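**Refillable packaging** is packaging made to be used more than once for the same purpose, either by the company that fills it or by the person who buys the product. It covers glass milk bottles, beer kegs, soap bottles topped up from a pouch, and large drums that travel between factories. It differs from recycling, in which the container is broken down into raw material and made into something new.

## History

Before the twentieth century most liquid goods were sold from a barrel or a jar, and buyers brought their own containers. Factory-made glass bottles were expensive enough that dairies and brewers wanted them back, and many charged a small deposit to make sure of it. The bottle was washed, checked for chips and filled again.

Steel cans, coated cartons and later plastic bottles changed this. They were light, cheap to ship and did not have to be collected. By the end of the century, single-use containers had replaced refillable ones for most drinks and nearly all household cleaners in North America. Refillable beer bottles held on longer in parts of Europe, where breweries shared a few standard shapes.

## Main types

### Return and refill

The seller owns the container and takes it back after use. A deposit is usually added to the price and paid out when the empty is returned. Washing is done centrally, in hot water with a caustic cleaner, and each container is inspected before it goes back on the filling line. Damaged ones are pulled out and recycled.

### Refill at home

The buyer keeps the container and tops it up from a larger or lighter package. Hand soap, laundry liquid and dish soap are the most common products. Some brands sell tablets or powders to be mixed with tap water, so that very little water has to be shipped. 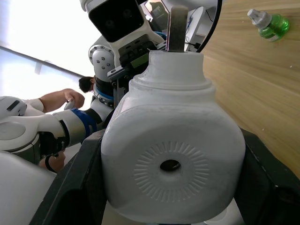
Home refilling needs no return transport, but the refill pouch itself is often made of several bonded layers of plastic and is hard to recycle. The savings therefore depend on how much lighter the pouch is than a new bottle, and on how many times the original bottle is kept in use.

### Refill in store

Shops keep bulk tanks or bins, and customers fill containers by weight or volume. The empty container is weighed first, and this weight — the tare — is subtracted at the register. Zavel, a cleaning supply cooperative, opened its first refill counter in May with four products and later expanded the range to 20.

## Design

A refillable container has to survive handling that a single-use one does not. Walls are thicker, corners are rounded, and necks are kept wide enough for a brush or a spray nozzle to reach inside. Deep grooves are avoided on the inner surface, where residue can collect. Labels are either permanent or made to come off completely in the wash.

Common materials include:

- **Glass**, which does not hold odors and can be washed at high temperatures, but is heavy and breaks
- **High-density polyethylene**, used for detergents and other cleaners
- **PET**, which is clear and light but softens in very hot water
- **Stainless steel**, used for kegs and bulk tanks

Closures and pumps usually wear out before the container does. Many systems replace the cap on every trip and treat only the body as reusable.

## Environmental effects

A heavier container takes more material and energy to make, so it has to be used several times before it does better than a lighter disposable one. The number of uses needed is called the break-even point. It changes with the distance traveled, the energy used for washing and the share of containers that come back.

Golob and Radulović followed 585 refillable detergent bottles in the town of Cekonora and found that 400 were still in use at the end of the trial. Most of the rest had been thrown away by mistake — they looked too much like ordinary bottles. Catherine Gillies, reviewing the trial in February 2023, argued that clear marking would have done more for the return rate than a higher deposit.

## See also

- Container deposit
- Bulk retail
- Bottle washing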